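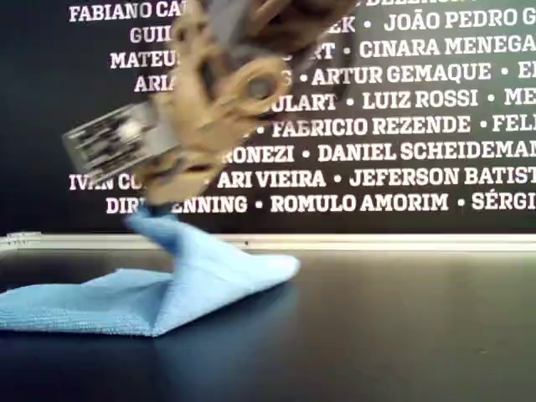 Idalina Bettencourt told me I'd be terrible at it for the first hour, and that I should please not take it personally. "Your hands already know how to pick up a cloth," she said. "Now you have to show it to somebody who's never had hands."

I'd come to Cotport to try teaching a robot for myself, and yes, I took it personally! You move a controller, the gripper moves with it (a beat later, which drove me nuts), and the whole thing gets recorded as one demonstration. Pinch the blue cloth, lift, fold, let go, start over. My first four tries got thrown out. I kept hovering, you see, and if you hover, the robot learns to hover too.

Clementina Baptista, at the next station, had 106 good ones saved before lunch. I asked for her secret and she said she hums, so her speed stays even. I tried humming. It helped a little, though I got some looks.

The team at Felesero wants 553 folds before they train on any of it, from as many different people as they can get, clumsy ones included. That cheered me up. Somewhere in that pile there are going to be a few of mine, crooked corners and all, and I've already asked Idalina if I can come back in July and do the towels.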